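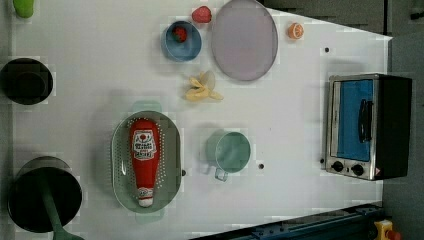 Okay, week two, teaching a robot by hand. Last time we drove the arm with a keypad and you all hated it, which was the point I wanted to make about interfaces. Today we switch to leading it through the job ourselves, first by pushing the arm around and then by remote control from the other bench. The task I keep coming back to is "put the strawberry on the plate," and it's a nicer problem than it sounds. There's one strawberry in the blue bowl and another lying on the table beside it, so before anybody touches a controller you have to decide which one you mean. Say it out loud and write it on your sheet. If two of you teach the same task with two different strawberries in mind, the robot learns a muddle.

A few words I'll be using all session:

- **Demonstration**: one full run of the task, start to finish, recorded.
- **Kinesthetic teaching**: you hold the arm and move it. The motors go soft and the joints remember where you took them.
- **Teleoperation**: you move something else (a small copy of the arm, a controller, a glove) and the arm follows.
- **Policy**: what comes out of training. It looks at the cameras and the joint readings and picks the next move.

## By hand or by remote?

I like kinesthetic teaching for a first go. You feel the weight of the arm, you feel when a joint is close to its limit, and people who've never touched a robot get the hang of it fast. The trouble is your own body. Your hands and sleeves end up in the camera views, and then the policy trains on pictures full of elbows it will never see when it runs alone. You also tend to watch the arm directly, so you'll happily use things you can see and the robot can't.

Remote control fixes a lot of that! You stand back, the views stay clean, and if you're strict with yourself you work from the camera feeds only. It's slower to learn, though, and your first runs will be ugly. Mine were. I spent most of January with the Stavon leader arm hovering over a cup like I was afraid of it.

## Two views, and why I'm fussy about them

We record from overhead and from the wrist. The overhead view tells you where things are in relation to each other. The wrist view moves with the gripper, so it's the one that helps in the last bit of the reach, when you're lining the fingers up with something small and round.

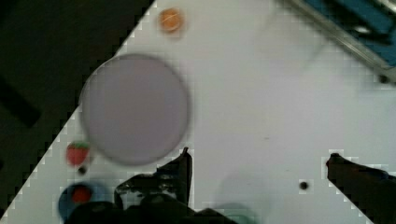

Now, the thing to practice is keeping your target in the wrist view for as long as you can on the way in. Beginners swing the arm in from the side and the target only pops up at the very end. A person can guess what was going on there. A policy gets a long stretch of blank tabletop and then a sudden grab, and it will copy the sudden grab.

Ottavio Barbieri, who wrote the old version of this handout, had a rule I've kept: move as if someone is reading over your shoulder. Smooth approach, short pause above the object, straight down, close, lift, go. The pause feels silly. Do it anyway.

## Lab procedure

1. Pair up. One person drives, one person runs the recorder in Silitz and calls "start" and "stop."
2. Bring the arm to the home pose before every run. Every run, please.
3. Lay out the table. Shift the target and the plate a little each time — a few inches is plenty.
4. Record the demonstration. If you drop something, keep recording and recover if you can.
5. Mark it *good*, *recovered* or *bad* right away. You won't remember later.
6. Swap drivers after every 4 runs, when your wrists start to complain.

We want 100 demonstrations from the whole class by the end of the session. Add those to the pile from earlier groups and we'll have about 3,000, all on the Shiferaw drive under `pick_place`. Please don't rename the folders.

On recoveries: keep them! A run where the gripper slips, backs off and tries again teaches the policy what to do when it's slightly wrong, and it will be slightly wrong a lot. What I don't want is a run where you got bored and shoved the thing across the table with a fingertip. Mark that one bad.

## Things that went wrong last term

Somebody moved the overhead camera between sessions and we lost an afternoon working out why nothing lined up. Check the view against the printout taped by the Bovatance box before you start.

One pair always put the plate in the same spot. Their policy was great at that spot and hopeless everywhere else, dropping the berry neatly on bare table.

And a few runs had long dead time at the front while the driver got comfortable. Get comfortable first, then call "start."

## For next time

Read the chapter on behavior cloning, up to the part on compounding error. Bring half a page on this: if your driver is left-handed and your partner is right-handed, would you expect to see it in the recorded paths, and would it matter? Sketches are fine. Handwriting is fine too, if I can read it.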